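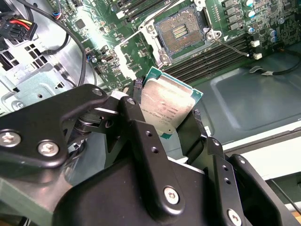 *Wrist camera, CPU in the fingertips, socket open.*

**Ticket:** CPU insertion demos, gripper yaw drift under teleop
**Site:** Drerthorpe bench
**Opened:** 1/17/19
**Status:** open, workaround in place
**Component:** Orkside teleop stack, wrist view

## Problem

During remote-control demos of the CPU install task, the gripper slowly turns about its own axis while the operator holds the hand controller still. The drift is small, but the socket does not forgive it. The operator corrects by hand, and the correction gets recorded as part of the demo. Policies trained on those episodes wiggle over the socket before going down.

Seen in 7 of 60 episodes from the last batch. Not seen when the arm is guided by hand with the motors in free-drive.

## Steps to reproduce

1. Home the arm and start a session in Erraji.
2. Pick up the CPU by its edges and bring it over the open socket.
3. Press the clutch, move the controller to a comfortable spot, release the clutch.
4. Hold still and watch the wrist view.

Drift starts after step 3. Without the clutch press we could not get it to happen.

## Checks

- Controller tracking: swapped for the spare. No change.
- Fingertip slip: ruled out. The logged wrist joint angle moves along with the view.
- Wrist joint encoder: compared against a dial gauge, agrees.
- Network delay: nearly 73 ms at worst. Adds lag, does not explain a steady turn.
- Clutch handling: on release, Erraji stores a new position offset but keeps the old rotation offset. The filter then pulls the wrist toward the old heading. This matches the logs.

## Workaround

Set `reset_rotation_on_clutch: true` in the session file and restart the session — changing it live has no effect. Ran 3 test episodes with heavy clutch use, no drift in any of them.

If you cannot restart, park the arm above the case, clutch once, and turn the wrist back to the start heading before going near the socket. Cut that part out when you trim the episode.

## Data

The 7 bad episodes are tagged `yaw_drift` in Sokska and left out of the training split. Do not delete them, they are useful for testing the filter fix. Hand-guided episodes are unaffected and stay in.

## Remaining

- Proper fix in the clutch code, both offsets stored together. Patch is planned for February.
- Add a yaw error trace to the operator screen.
- Recheck the older memory module demos — same clutch code, looser tolerance, so the drift may have gone unnoticed there.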